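Clistlow Outfield Plays, release 2

What this is

A table of 1349 outfield plays from the Clistlow summer league, tagged by hand from game video. Each row is one batted ball that an outfielder either caught or had a fair shot at. The tagging tool is Wustora. The export script is Reteck. Both are in the tools folder, along with the old export script, which you should leave alone unless you like broken dates.

Last updated August 2, 2018.

Read this before you quote a number from it

People keep asking which left fielder in this table is the best. I don't think the table can tell you. Most of the fielders have a handful of chances, and several were first basemen filling in because a regular was hurt. A guy who slid for one ball and held on to it shows up with a perfect record on hard plays. I would not bet lunch on him doing it again.

The "difficulty" column worries me the most. It runs from 1 to 5 and it is a judgment made from a single camera behind home plate. From there a lazy route and a long run look a lot alike. Sliding catches get marked hard far too often, and I suspect some of those balls could have been caught standing up.

Columns

play_id: unique within the release, not across releases
game_id: matches the schedule file
inning: extra innings included
position: LF, CF or RF, where the fielder started the play
usual_position: blank if we didn't know
result: caught, dropped, fell in, collision
slide: yes or no, feet first and head first lumped together
difficulty: see the complaint above
tagger: A or B

Known problems

The Alhassan Field games have no usable video of the right field corner. There are 34 plays there with a blank result. Please don't fill them in from the box score. We tried it in July and the hits and errors didn't line up with what the other plays showed.

"Collision" was meant for contact between fielders. Tagger B also used it for near misses on shallow pop-ups until we talked it over. Some of those rows got fixed. I can't promise all of them did.

Agreement between the two taggers was checked on 20 plays. That is a tiny check, and a good score on it means very little. I left the score out of this file on purpose.

Any fielder with fewer than 20 chances should be dropped before you rank anything. That will drop most of them.

Wind and sun are not recorded. If your model says center fielders got worse in late afternoon, look up where the sun sets first.

Use

Free for any purpose. If you publish a ranking, say which release you used and keep the league's name out of the headline. 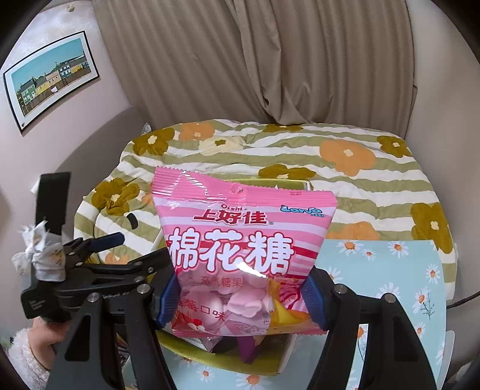 Strawberry marshmallows, Oishi, pink and white bag.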